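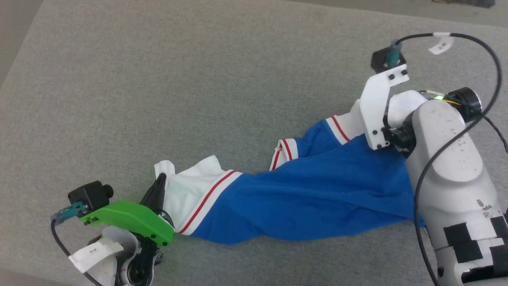
Grant Reports / Community Clothing Reuse

Clundon Kit Library: Progress Report to the Girine Fund, Second Period

The short version for anyone reading this between meetings: the money is mostly spent, the shelves are mostly full, and we have learned more about shorts than we set out to.

You will remember that the first period was supposed to cover both collection and sorting. It covered collection. Clundon turned out to own a great deal of outgrown sports clothing and to be very eager for someone else to own it. By the end of August we had taken in 1,165 items, against a target of 400. We would like to claim this as overperformance, but the target was our own guess and we now think it was a bad one.

Sorting and folding began properly in this period. Each piece is laid out flat on the gray work table, checked at the waistband and hems, and folded or set aside for mending. Shirts go quickly. Shorts do not. The royal blue ones with a white waistband and red striping are a fair sample of the problem: left to themselves they twist along their whole length, the white lining bunches up at the waist, and the hems fold back on themselves. Until the leg openings are pulled straight you can't tell whether the piping is sound or coming away, and piping is where most of our rejects come from.

We have therefore changed the order of work. The application said "fold, inspect, label." We now stretch, inspect, fold and label, and we apologize to whoever at the Fund liked the original flow chart. The change added time to every garment and cut the number of pieces coming back from the shelves for a second look. Some 37 pairs of shorts had already been filed under the old method and had to be pulled out again. They have been redone.

Equipment. The table surface bought under budget line 2 has held up well. Fabric doesn't slide on it, and the fine gray texture makes a white hem easy to see. 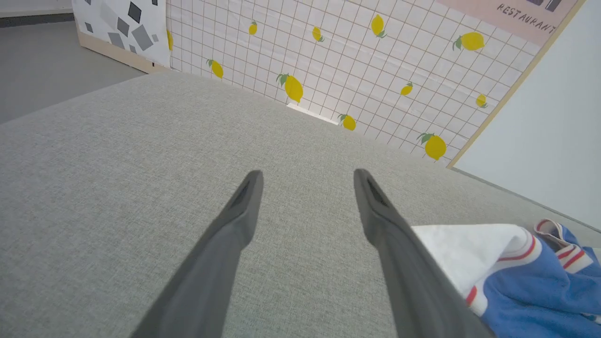

It is less helpful with gray socks, which we have lost on it more than once. The labels from Prikex were a disappointment. They survive the wash, as promised, and then come off in the hand, a possibility the catalog did not go into. We have gone back to sewn tags for anything with an elastic waist and are using up the Prikex stock on the storage bins, where they are doing fine.

Storage. The Lebrun shelving arrived late and with one upright too few. The missing part has since come and the unit is up. Shorts are filed by waist size, and shirts by chest size after a brief and unhappy experiment with filing them by color.

Lending. The first loans went out at the start of the school term. Demand is heaviest in the smaller sizes, and we are nearly out of those, while adult extra large remains available in almost any color you care to name. We would rather not run another open collection to fix this. A short list of wanted sizes will go to the schools instead.

Spending. We are under on transport and over on thread. We ask permission to move the unspent transport money into mending supplies for the next period. The amount is small and the form for requesting it is attached, all four pages of it.

Next period: finish the mending pile, get the size list out, and decide what to do about a box of single shin guards.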